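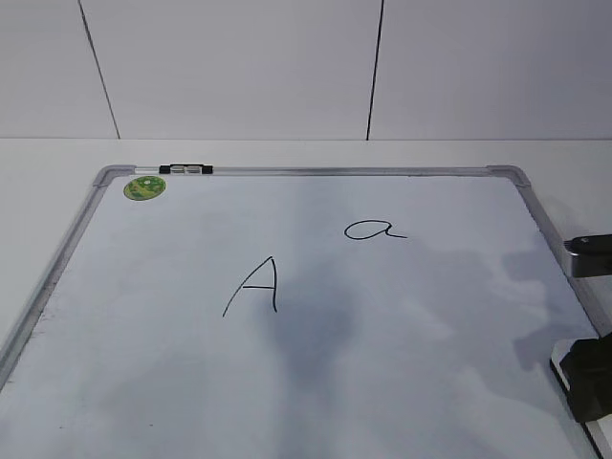

Whiteboard on a table, with a letter A in black marker.

How to plan a touring route by car and ferry

Trivum publishes this guidance for members who intend to tour independently. It applies to journeys of up to 7 nights.

Step 1. Fix the crossings first
Ferry times leave the least room for change and should be settled before any accommodation is booked. On the Borkarik crossing, vehicles must be at the quay 30 minutes before departure.

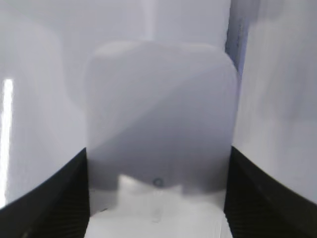 Once the crossings are known, enter them on a single sheet and work outwards in both directions. Allow a full hour between leaving the ship and the first appointment of the day.

Step 2. Divide the distance
The standard Mekel circuit is 1,165 kilometres. Members are advised to keep one day free of driving - usually the fourth - and to place the longest stage early in the tour.

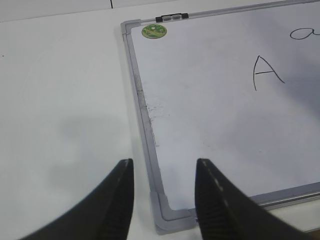

The lower-left corner of the whiteboard.

Step 3. Book overnight stops
Reserve the first and last nights in advance. Between October and March many guest houses close, and all nights should be reserved. The Meléndez guest house accepts arrivals until 9 p.m.; later arrivals must telephone ahead. 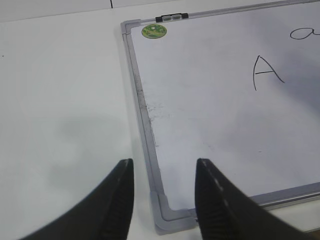
Whiteboard with pale grey corner pieces.

Step 4. Leave a copy
Give a copy of the route, with telephone numbers for each stop, to a person at home. Changes made during the tour should be passed on the same day.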